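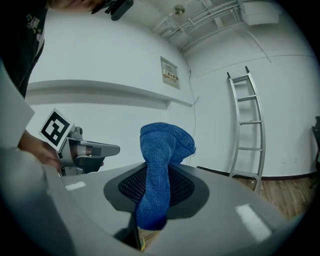
Microfiber cloths, washing and sorting

2025-10-13

I moved all the cleaning in the flat over to microfiber in February, and the cloths have now been through enough washes that I can write down what works. Most of this applies to the looped type, the one with a terry surface. The flat-weave glass cloths are a separate matter and I treat them differently at the end.

Washing. 60 degrees C, normal cycle, liquid detergent, half the dose on the bottle. No fabric softener. Softener coats the fibers and the cloth then pushes water around on the counter. I had two Pernow cloths go that way after Tài Lò ran them with his towels, and three hot washes without softener brought one of them back. The other I demoted to bicycle duty.

Cotton does not go in the same load. The loops pick up lint and hold it, and the lint comes off again on the first dark surface you wipe.

Drying. On the rack, opened flat. Left in a heap they take until the next day and start to smell, particularly the thicker ones. The dryer on low is acceptable if the lint filter has been emptied first - high heat makes the fibers stiff.

Weight. The two sets I own are both sold as general purpose. The Omeck set is 400 gsm and holds a lot of water, good for spills and for the shower wall. The Pernow is thinner and wrings out better, so it gets used for shelves and the table. For dust I use either one dry. A damp cloth on a dusty shelf leaves a gray line along the back edge, which then has to be wiped a second time.

Folding. Fold in half twice. That gives eight working faces, counting both sides. Turn to a clean face when the current one stops picking up. A bunched cloth is fine for a tap or a chair leg, but on a flat surface the pressure is uneven and it streaks.

Sorting. Blue is for the kitchen, yellow for the bathroom, and the old ones with a corner cut off are for floors. Evdokia Theodorakopoulos suggested the cut corner and it has held up better than my marker pen labels, which washed out.

Glass cloths. Same temperature, separate bag, no dryer. Use one barely damp and follow with a dry one. I use 5 ml of vinegar in the spray bottle for mirrors and plain water for windows.

Next order will be a 20-pack of the thinner type, in blue.

Filed under: household, laundry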